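Rovmont Hundham Hand-Held Gripper Pair
Home > Teaching Tools > Hand-Held > Hundham Pair

Overview
The Hundham pair is a set of two hand-held parallel grippers for recording two-handed work without a robot in the room. The operator holds one in each hand and does the task. Jaw opening and tool motion are logged together and can be replayed on any arm fitted with the matching Hundham jaw set.

In the package
Left gripper, right gripper
Two spare sets of black jaw pads
Charging cradle and cable
Hard case with foam insert
Printed setup card

Specifications
Jaw opening: 84 mm maximum
Jaw markers: white, inner face, both tools
Body: white plastic, sealed at the handle
Logging: jaw width and tool pose, common clock
Run time: around 13 hours per charge
Warranty: 20 months, jaw pads excluded

Soft goods
Thin knit is the hardest common material for a parallel jaw. The pads are cut flat to the tip so that a single hem can be picked up from a sheet or table top. Pinch within a finger's width of the edge. A deeper grip gathers more cloth and makes the release less clean.

For shirts, take the two hem corners first and draw them apart until the lower edge is straight. Keep both jaws at the same height. Fold in a sleeve before or after this step, but use the same order for the whole set of recordings.
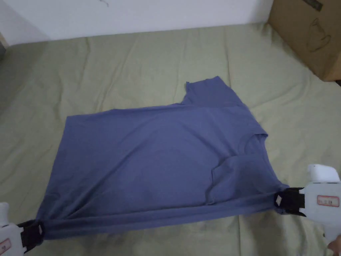
Calibration
Close both jaws fully and hold for one second. Open fully and hold again. Repeat after every change of pads. Zero drift above 2 mm is reported at the end of the session, and the recording is flagged.

Compatibility
Session files open in Zandus 12 and later. Earlier versions read tool pose but ignore jaw width. Pads from the first production run do not fit the current jaws.

Ordering
Sold as a pair only. Single replacement grippers are supplied against a serial number. Orders ship from the Tehrani warehouse. For volume pricing or a loan unit, contact Omid Mazandarani in the sales office.

Page revised Jan 9, 2022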